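From: Lieven De Bruijn
To: Vostwood Parents list
Subject: Re: Night feeds after the move, and the cot room

Thoa Hồ wrote:
> We moved to the Pretport side in September and the baby (5 months)
> has gone from one waking a night to three. Same cot, same sleeping
> bag, same bedtime. The new room faces the road and has no proper
> curtain yet. Nhàn Sầm told me to leave everything alone for a
> fortnight. Has anyone kept notes through a move? I would also like
> to know how people manage the washing at this stage, as we seem to
> be running a load every day.

Thoa,

I kept a log for both of ours, so I can answer the first part from the file. The second child was nearly the same age as yours when we moved to Plerano. The log has 367 entries from the first night in the new house, one line per waking, with time, length and what was done.

Wakings went up in the first week and came back down over the next two. The worst block was between 4 a.m. and 6 a.m., which matched the light coming in. Once the blind was up, that block went first. The feed at 11 p.m. did not change at all. I would fix the window before altering anything else, and change one thing at a time, or the notes will tell you very little.

On washing, we sort at the bin and dry indoors on a rack.

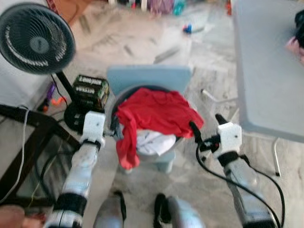
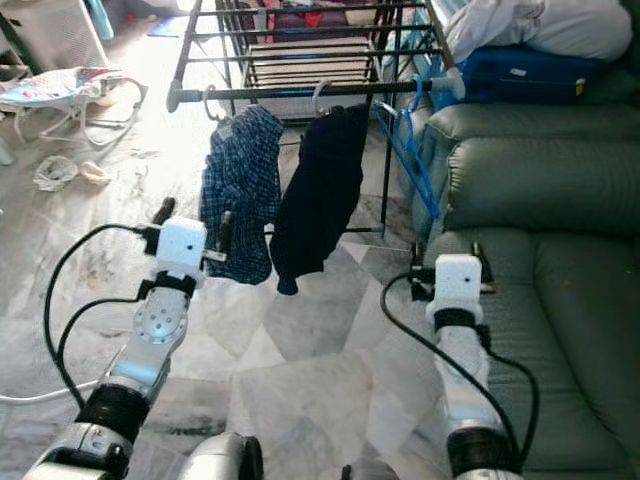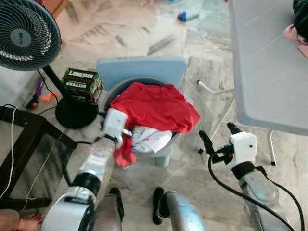

Sleeping bags are the slow item. We own 2 per child and that is one too few in winter. Muslins dry overnight and can be ignored. If you are down to a load a day with one baby, you are about where we were, and it dropped when solids settled.

On Nhàn's fortnight: I agree with it for bedtime and feeds, but I would not apply it to the room. A temporary blackout sheet held with tape is enough to test whether light is the cause. Give it four nights. If the early wakings do not move, take it down and look at noise instead. Hằng Lâm posted her figures for a white noise machine in an earlier thread (search for "Lương Street, lorries"). Her cot was against the outside wall and she got more from moving it across the room than from the machine.

Damian Trummer asked me off list for the blank log sheet. It is a plain text file with columns for time, minutes awake, feed yes/no and remarks. I can send it to you as well. Fill it in at the time, as entries written up at breakfast were wrong often enough in ours that I stopped using them.

Which way does the cot face at present, and is the radiator under the window?

Lieven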